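Forum > Club Rugby > Gastville RFC > Selection talk

Posted in May by touchline_tim

Side for Hollenstein away is up. Two changes in the pack, new ten, and the skipper on the bench. Anyone explain that to me? He played all 90 odd minutes last time out and was our best forward by a mile.

mudlark40: Resting him for Clovwood I reckon. Fair enough. Bigger game that.

touchline_tim: Bigger how? Same points. Lose this and we're fourth.

ruckandroll: Agree with Tim. You dont rest your captain with two to play. Madness. And the bench is five forwards, so if the ten goes down who kicks?

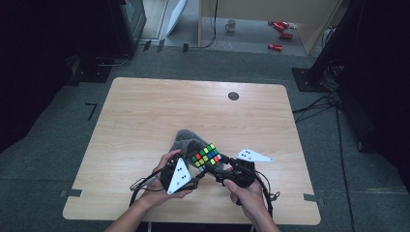
backrow_bev: Kicking was dire last month anyway. Missed touch twice from our own 22, and Ernov scored off both. My real worry is the midfield. The coach treats it like that Rubik's cube, one more twist every week and the colours still all over the shop. Pick two centres and leave them alone!!

mudlark40: Harsh. Half of them were injured Bev.

backrow_bev: Not the last three games they weren't.

ruckandroll: New ten can tackle at least. Kicks a fair way too, up to 40 metres off the tee in the seconds. Give the lad a go.

touchline_tim: Fine, but start the skipper next to him. Still cross about it. Anyone driving? Got 23 on the coach so far, leaves the club at half nine, bring cash.

mudlark40: Put me down for the coach. Hollenstein by six, sorry

Back to top | Contact the moderators | © Gastville RFC Supporters Forum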